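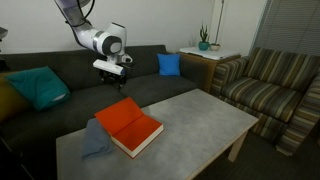
Fig. 1. Arm over the coffee table, gripper empty, open book and folded cloth underneath.

Buying Automation, Unit 6: Reading a Home Tidying Offer
Handout, January 2026

Bring this to class along with your marked-up copy of the Mesport brochure. We will spend most of the session on pages 2 to 4.

1. What is on offer

Mesport sells a living-room tidying package under the name Brorov. You get an arm, a gripper, a mounting stand and a subscription to the planning software, which is licensed from a second firm, Onbridge. The brochure says the package "keeps shared spaces ready for guests." Underline that sentence. It has no number in it, no time limit and no list of objects, so there is no way for Mesport to fail it.

The only hard claims are on page 3:

- 200 household objects supported
- setup in 65 minutes
- "gentle on books, fabrics and tableware"

The third one isn't a hard claim either, but it is printed in the same box as the other two and most people read it as if it were. Watch for this in other brochures.

2. What does "supported" mean?

Ask any vendor and you will get one of these answers, usually after a pause:

a) The software can put a name to the object.
b) The arm has picked the object up at least once.
c) The arm picks it up and puts it where it belongs, most of the time, in a room the vendor did not arrange.

Only (c) is worth paying for. The appendix to the Mesport brochure lists 157 objects, and the text on page 3 says 200. When the class wrote to ask about the gap last May, the reply said the remaining objects were "variants." A blue mug and a green mug may be two objects in this count. We don't know, and the reply didn't say.

3. The book problem

Look at Fig. 1 again. A closed book is a box, more or less, and a gripper that handles boxes will probably manage it. With the cover open you have a thin flap on one side and a thick block on the other, joined by a crease. Pick up the cover and the block hangs from it. Pick up the block and the cover swings. Closing the book first is a separate task, and the brochure does not mention it.

Then there is the cloth, partly tucked under the cover. Does the arm move the book first? Does it know there are two things there? The cloth is also close in color to the gray tabletop, only a little bluer and darker. The appendix has entries for "book" and "cloth" and nothing at all on objects that overlap. Most of what people leave on a coffee table overlaps.

A still like this tells you what the job is. It can't tell you how the job went, so do not cite it as evidence either way in your write-up.

4. Comparison: Kumsa

Kumsa's rental plan covers fewer objects and costs more per month. I am not recommending it. Its contract does define a completed task (object in the agreed place, undamaged, no human help) and gives a partial refund when the rate drops below the agreed level. Read clause 4 closely, though. Kumsa decides what counts as human help, and moving a chair out of the way apparently doesn't.

5. Questions to put to a vendor

Who chose the objects for the trials?
How many attempts were made for each one, and may we see the failures?
Was the room changed between attempts?
What does the arm do when it is unsure: stop, ask, or try anyway?
Who pays for a torn page?
If Onbridge ends the license, does the arm still work?

The last question got no answer from Mesport in two rounds of email.

6. Assignment

Rewrite the three page 3 claims so that each could be shown false by a buyer in an ordinary apartment. One page, typed. Include a test for an open book lying partly on a cloth, and say how many attempts you would need before you believed the result. "Several" will lose points.

Next unit: service contracts, and why the stand is not covered by the warranty.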